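Acta de la reunión de personal de la planta de fruta de Lanasmont
Julio, 7.15, comedor de arriba 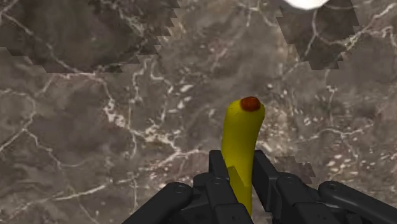

Anexo 1. Plátano en la pinza, simulación.

Preside: Pornthip Bunnag, jefa de turno. Asisten la línea de clasificado, envasado, mantenimiento y, desde las 7.40, la oficina.

1. Acta anterior. Se aprueba con una corrección: donde decía «el personal celebra la llegada del robot» debe decir «el personal ha sido informado de la llegada del robot».

2. Simulaciones de Wekeck. Pornthip Bunnag reparte el anexo 1 y resume el informe del proveedor: 3692 agarres simulados, 194 clasificados como «fruta comprometida». Envasado pregunta qué significa comprometida. Se consulta el glosario del informe. Significa aplastada.

Clasificado observa que el plátano del anexo es de un amarillo uniforme y que de esos llegan pocos a la cinta. Pide que se ensaye también con fruta manchada, manos dobles y plátanos con pegatina. Mantenimiento pregunta si el mármol va incluido en el presupuesto. No va incluido.

3. Puestos. La oficina confirma que no habrá despidos en la línea 2. Quienes hoy colocan fruta en bandeja pasarán a «supervisión de celda». Se pide una definición. La oficina lee: «mirar la celda e intervenir cuando se detenga». Se pregunta si se cobra más por mirar. La oficina toma nota.

Varias personas señalan que ahora se habla mientras se trabaja y que con la valla de seguridad habrá que hacerlo a gritos. Se acuerda medir el ruido antes de cerrar la distribución.

4. Formación. Cheung impartirá el curso, unas 407 diapositivas. Se acuerda por unanimidad dividirlo en varias sesiones, dentro de la jornada y con café.

5. Bandejas. Las de Udidwood siguen llegando con astillas. El asunto no guarda relación con el robot, pero lleva más tiempo en el orden del día.

6. Ruegos y preguntas. Se ruega que el robot no figure en el cuadro de vacaciones. La oficina explica que era para reservar la parada de mantenimiento. Se mantiene el ruego.

Se levanta la sesión a las 8.20.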